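Visit Report: Starnholm Shared Workshop, Figueroa Street Building
Tuesday session, Dec 21, 2021

The Conmont Makers' Association visited the Starnholm shared workshop as part of its program of exchanges with neighboring groups. Seventeen members attended. The host was Rommel Lagman, who leads the two-armed robot build known within the workshop as Levetti. The purpose of the visit was to learn how a group with a modest budget plans and maintains a full-body build over more than one year.

Background to the build

Work on Levetti began in June of last year in a member's garage and moved to Starnholm when the garage became too small. The build log now runs to 62 entries, and visitors were invited to read it. Mr. Lagman explained that the arms were assembled first, on a bench, and were run there for several weeks before they were fitted to the body. The hands came later and took the most time. Cable routing at the wrist was redone twice – both earlier versions are kept in a drawer for reference.

The group has settled on one practice task, the movement of molded black parts between a yellow shelf unit and a plastic bin on the floor. The task calls for reach, grip and a controlled release at two different heights.

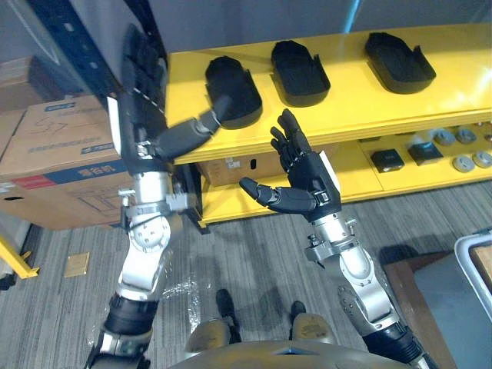

Levetti at the yellow shelf, with three trays on the top level.

Members of our party asked why the group had chosen trays over blocks or balls, which are common in home builds. Mr. Lagman replied that a shallow part with raised sides shows up a poor grip quickly. The edges are narrow, and the hand must close at the correct angle before the part is lifted. The workshop's target is 1000 logged transfers before any change is made to the hand design.
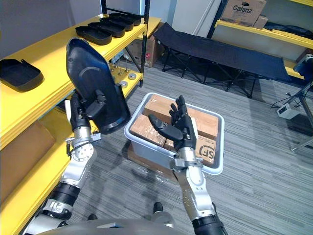
Work at floor level

The second part of the visit concerned the bin. Cardboard inside it brings the parts up to a height the hands can reach without the body leaning too far forward. Mr. Lagman considers this a temporary measure, and a fixed stand is planned.
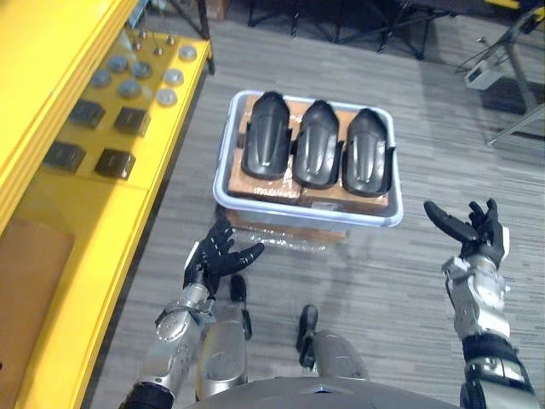 Spacing is the main difficulty at this stage. When parts are laid side by side, the fingers have little room between one and the next, and the group has been comparing approaches from the side with approaches from overhead. Results are entered by hand in a ruled notebook and copied to the shared log at the end of each session. Our members found the notebook very useful, and two of them have asked for a copy of its page layout.

There was also a discussion of joint covers. The group opens and inspects them on a fixed schedule, and bolts at the elbow are checked before every session.
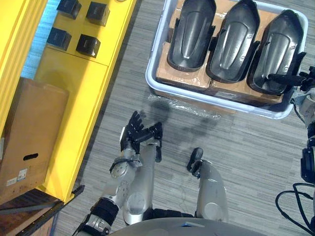 Matters for follow-up

Starnholm has agreed to share its wiring notes and its inspection checklist. In return, Conmont will lend its bench power supply for the spring. Members who wish to take part in a return visit should give their names to the program desk. Places are limited by the size of the room, and safety glasses must be brought.

The Association thanks Mr. Lagman and the members of Starnholm for their time and for the coffee.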